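Category: Consumer Behavior / Household Studies

3.2 Objects kept on shared tables

The second part of the survey asked households in Atitthorpe and Mastville which things stay on the main table between meals. We were interested in mixed tables, where food, drinking vessels and children's toys share one surface.

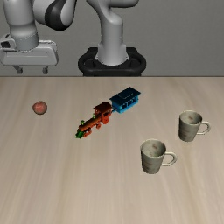
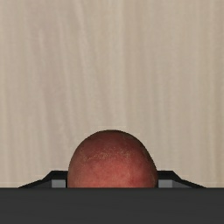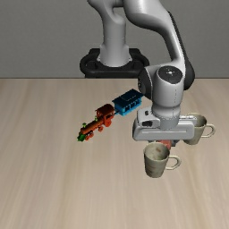 Figure 4. Rendered views of a wooden tabletop. The left and right panels include two mugs and a toy train; the middle panel shows a red fruit at close range.

From 900 questionnaires sent in January, 77 were excluded for missing answers on household size. The remaining answers were coded by the scheme of the earlier Barrera survey, with one change: fruit was separated from other food. We made this change after the pilot of 36 households, in which many respondents did not consider fruit as "food left out" and therefore did not report it.

In both towns, mugs were named more often than plates. Respondents explained that a mug is used again during the day, while a plate is washed after the meal. Toys were named mainly by households with a child under six, but also by grandparents who receive children only on weekends. This second group was larger in Mastville, and we did not expect it when the questions were written.

It should be noted that the word "table" was understood differently. Several respondents in Atitthorpe answered for the kitchen counter, and their answers were kept in a separate group (see Section 3.4).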